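Search this journal Search Advanced search

4. Results

4.1 Where the tenants put things down

In this section we present what the tenants told us about the surfaces of their kitchens. As explained in Section 3, the questionnaire was given in 144 flats managed by Trekeo in the town of Drendley, and longer interviews were held in 46 of them. The last interview took place on Aug 3, 2019. The flats belong to two buildings, Harju and Bendia, which have the same rent level but a different kitchen plan. In Harju the kitchen is a narrow room with a door. In Bendia it is an open wall at the back of the living room, and the washing machine stands in the same row as the cooker.

We asked first about the worktop. In both buildings the fixed worktop is 1,000 mm long, measured from the sink to the side wall, and the height from the floor is 900 mm. On paper this is enough for the preparation of a simple meal. In practice the tenants described a worktop which is already partly taken before the cooking begins. The kettle stays on it, also the dish rack, the bread and very often the post. Several tenants used the word "parking" for this, and we have kept the word in our coding, although it was not in our first list of codes.

What remains is the free surface. It was the free surface, more than the length of the worktop, that the tenants talked about when they explained why they liked or disliked their kitchen. A tenant in Harju told us that she had measured the worktop before she moved in and was content with the number, and that she only understood her mistake when she had to drain potatoes for the first time. She had no place for the pan, the colander and the plates at the same moment. Similar stories were told by tenants who live alone and by tenants with children, and we did not find that the size of the household changed the story very much. It changed how often the problem came.

We call a surface a "borrowed surface" when it was made for another purpose and the tenant puts kitchen things on it as a habit. The borrowed surfaces named in the interviews were the top of the refrigerator, the window sill, a chair, the ironing board, the closed cooker and the washing machine. The window sill was the most liked, because it has daylight and a suitable height. The chair was the least liked. Tenants spoke of it with some shame, and one man asked us not to write down that he cuts onions there. He later gave his permission.

The washing machine has a special position in this list. It is a large, flat thing in a room where flat things are few, and it is placed near to water. A front-loading machine can be used as a table at all times, also during the wash if the tenant does not mind the shaking. The top-loading machine is different, as its lid must be opened. Whatever stands on it must first be moved to some other place, and this other place is exactly what is missing in the small kitchen. We had expected for this reason that owners of top-loading machines would keep the lid clear. The interviews did not support our expectation. Cooking vessels were mentioned as often as detergent, and a pan and a separate lid, put down side by side, can fill a good part of the surface (Figure 4a).

Figure 4a. Saucepan with long handle and a round green lid on the lid of a top-loading washing machine. 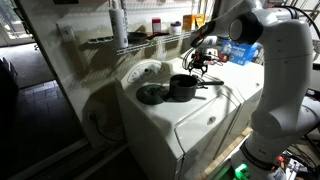 Eilidh McIver, commenting on an earlier version of this section, objected that we treat every borrowed surface as a sign of lack, when a tenant with a very large kitchen will also put a pan on the nearest flat place and think nothing of it. She suggested that the question should be how much work it costs to give the surface back.

We find this objection correct and have changed our analysis after it. In the second reading of the interviews we noted, for each borrowed surface, what the tenant has to do before it can return to its first purpose. The window sill must be cleared when the window is opened. The refrigerator top has no first purpose that can be disturbed, and things remain on it for months. The closed cooker has to be cleared before each meal, so it is borrowed only for short times. The top-loading machine lies between these. It is needed on washing days, and on the other days it is free, and tenants in Bendia spoke about the two kinds of day almost as if they had two kitchens.

One tenant in Bendia had arranged her week around this. She cooks larger meals when there is no washing, and on washing days the family eats bread and soup from the day before. She did not present it as a complaint. Another tenant, two floors above her, washes late in the evening so that the surface is free at dinner, and has received letters from the neighbour because of the noise. The housing office answered with a reminder of the quiet hours, and the matter of the surface was not mentioned by either side.

4.2 Cleaning and the shape of surfaces

The second theme concerns cleaning. We had not planned to ask about it. It came up by itself in the first interviews in July, and from then we included it in the guide.

A worktop is made to be wiped. It has a straight edge and a joint at the wall, and the tenant knows where the dirt will collect. Borrowed surfaces have less simple shapes. On the window sill the crumbs go into the frame. On the refrigerator the dust becomes sticky and needs hot water. Surfaces of moulded plastic were described with mixed feelings. They are smooth, and a spill can be removed with one movement of the cloth, but where there are grooves and recesses the cloth passes over them and the dirt stays. Some tenants use an old toothbrush. Others said that they clean the flat part and leave the rest until visitors are expected.

Rounded edges were also discussed. Tenants with small children like them. Tenants who cook a lot like them less, for a liquid runs over a rounded edge and down the side before one can stop it, where a raised straight edge would have held it for a moment. A father in Harju had glued a thin wooden strip to the edge of a shelf for this reason and was worried that Trekeo would take the cost from his deposit.

Shape matters also for how steady a thing stands. Raised lines of only small height can make a glass lean. The tenants seldom said this in words, but when we asked them to show us where they would put a full cup, they moved their hand over the surface before they decided. We take this as knowledge of the surface which the questionnaire could not reach. Figure 4b gives an example of a contoured plastic surface, with a long groove and a small recess in which a dark brown knob is set.

Figure 4b. Moulded white plastic panel with raised contour lines.
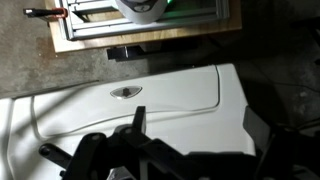 4.3 Differences between the two buildings

The separate room in Harju was expected to give better results, and for noise and smell this was so. For surfaces it was not. Tenants in Bendia could borrow from the living room, and the dining table was used for preparation in nearly every open kitchen that we visited. In Harju the door makes this difficult. A tenant must carry the chopping board through the corridor, and most of them preferred to manage with the sill and the chair.

When we asked what they would change if Trekeo offered one improvement, the tenants of Harju wished for a folding shelf behind the door. In Bendia the answers were more spread, and a longer worktop was named beside a better lamp and a hook for the towels. We return to the folding shelf in Section 5, where the costs are given.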